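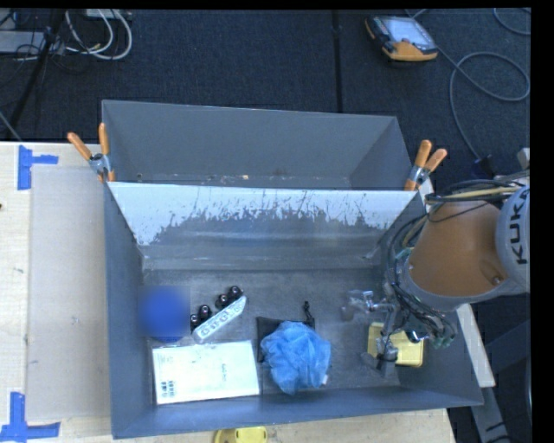 The Parish Book That Everyone Quotes

Genealogists love a baptism register, and the one from Ornum gets more love than most. It starts earlier than its neighbors, the handwriting is clear, and a printed transcript has been sitting on library shelves for generations. If your people came from that side of the valley, sooner or later somebody will send you a page of it and tell you the matter is settled.

I doubt it. I spent most of April with the transcript on one side of the desk and copies of the original on the other, and the two part ways more often than the footnotes admit.

Take the Echeverri entries. The transcript lists 34 of them, in one tidy family line from grandfather to grandson. The original has the name spelled in ways that could cover two or three households, and in several places the father's first name is a smudge. Whoever made the printed version read each smudge the same way. Maybe that was right. The book gives no hint that a choice was made at all.

Then there is the gap. Between the second and third ministers the register goes quiet, and the transcript closes the hole with 112 baptisms "supplied from Farau." Farau had its own church and its own book. Why would its clerk have been writing down another parish's children? The usual answer is that families walked over the hill while Ornum had no minister. It's a nice story, and I have yet to see a document older than the transcript that tells it.

None of this has slowed down Kikard, the subscription site that put the transcript online. A search there brings up the name, the date and the parents in clean type, with a green check mark beside them. The check mark means the typed record matches the printed book. It says nothing about whether the printed book matches the register, and you have to go 2 menus deep to learn that.

I asked the company how many Ornum entries had been compared with the original pages. The reply thanked me for my interest in family history.

My own comparison is small. I checked 103 entries and kept a list of the ones I would not swear to, and the list is longer than I expected when I started. Most of the problems are dull: a burial copied as a baptism, a godmother promoted to mother, a year carried over from the page before. Dull mistakes still put the wrong people in your tree.

The original can be seen by appointment. Bring a pencil, and ask for the loose leaves at the back, which the transcript leaves out.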